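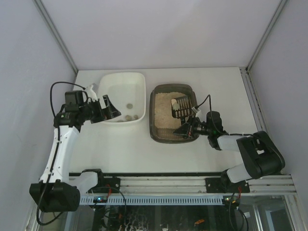

The two-arm cell at the Brellwood laboratory, with the scoop resting in the litter box and the white tray to its left.

Visit to the Brellwood Manipulation Laboratory
Report of the Gresow Technical Exchange Group
Jun 21, 2025

Members of the Exchange Group were received at Brellwood by Dr. Bożena Mazurek, head of the laboratory, and Necati Gündoğdu, who is responsible for the test cells. The visit had been arranged in May, following the group's request to see current work on learning household tasks from demonstration. Amna Yousafzai and Tirta Goh attended for Gresow, together with the undersigned.

The morning opened with a presentation by Dr. Mazurek on the laboratory's main line of study. Her team is examining how a two-arm system can learn to handle loose material and small solid objects in the same task. Litter scooping was selected as the test problem. The granules shift each time the scoop enters them, and a clump may break if it is lifted too quickly. The arm must therefore respond to what it sees during the stroke, and a fixed path is of little use.

The method under study is called staged correction. An operator first records a set of complete demonstrations, 400 in the present study. A policy is trained on these and run in the cell. When the operator judges that a run is going wrong, he or she takes over, and only the seconds before and after the takeover are added to the training set. The policy is then trained again. Dr. Mazurek explained that the earlier practice of the laboratory was to record further full demonstrations at this point, and that most of this material repeated motions the policy could already perform.

The group then moved to the test area. The cell has pale gray walls and a white floor panel, with both arms mounted side by side on an aluminum rail. Each arm carries its own wrist camera. The right gripper works the slotted scoop in the brown box, while the left is assigned to the shallow tray, where a few rounded pebbles serve as the solid objects. Mr. Gündoğdu noted that the pale litter and the white clumps are close in color, and that this was a deliberate choice, as the policy had relied too heavily on contrast in a previous version of the task.

Results were presented after the demonstration. With the 400 demonstrations alone, the policy completed 300 of 441 evaluation runs. After correction data had been added, a second evaluation of the same size was begun, and it had not been finished at the time of our visit. Dr. Mazurek declined to give interim figures. She did state that the remaining failures observed so far occur mainly when a clump lies against the wall of the box, where the scoop cannot easily be brought under it.

Ms. Yousafzai asked whether the outcome depends on the skill of the person making the corrections. Mr. Gündoğdu replied that two operators had been compared and that the one who intervened earlier produced more useful data. Each new operator now receives about 10 hours of practice. Mr. Goh asked whether the method had been tried elsewhere. A partner group at Unach is preparing a similar cell, and the Bråten workshop has agreed to supply matching boxes and trays so that the results can be compared.

The laboratory will send the Exchange Group its written evaluation procedure, including the rules for deciding when a run counts as complete. Mr. Goh will circulate it to members. Questions for the Brellwood team may be forwarded through the Gresow office.

Tomomi Noguchi
Secretary, Gresow Technical Exchange Group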